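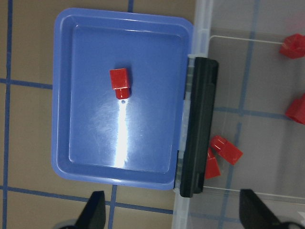
Sorting Household Plastics at the Source: A Study of Two Apartment Buildings

Prepared by Kerubo Rashidi, Berkay Avcı and Nesrin Yaman
Course instructor: Imtiaz Uddin

1. Background

The Tudora district collects rigid plastics separately from paper and glass, but residents receive little guidance on which items belong in the plastics bin. Toys, food trays and storage boxes are a frequent source of doubt. This report examines how residents of two apartment buildings sorted rigid plastics over 30 days in July, and whether a printed guide changed what they put in the bin.

2. Method

The buildings, Adari House and Ntuli Court, have the same collection schedule. Residents of Adari House received a one-page guide at the start of the study. Residents of Ntuli Court received no guide until the study had ended. The contents of both plastics bins were checked every Wednesday before pickup and recorded as accepted, not accepted or unclear. A total of 836 items were recorded. In addition, 37 residents completed a short written survey.

3. Results

Bottles and tubs were sorted correctly in both buildings. The main difference concerned large items - trays, crates and broken toys - which appeared less often in the Adari House bin after the guide was handed out. Survey answers support this finding. Several residents of Ntuli Court wrote that they assumed any hard plastic could be recycled. Items with metal screws or batteries remained a problem in both buildings.

4. Limitations

The study covered a single month, when some households were away. The buildings also differ in size, and the survey was voluntary. One bin check at Ntuli Court was missed and could not be repeated.

5. Recommendations

The guide should be posted beside the bins as well as delivered to each apartment. It should name toys and storage boxes directly and state where items with batteries can be dropped off. A second study during the school year would show whether the effect lasts.

The authors thank Selim Dönmez for arranging access to the bin rooms.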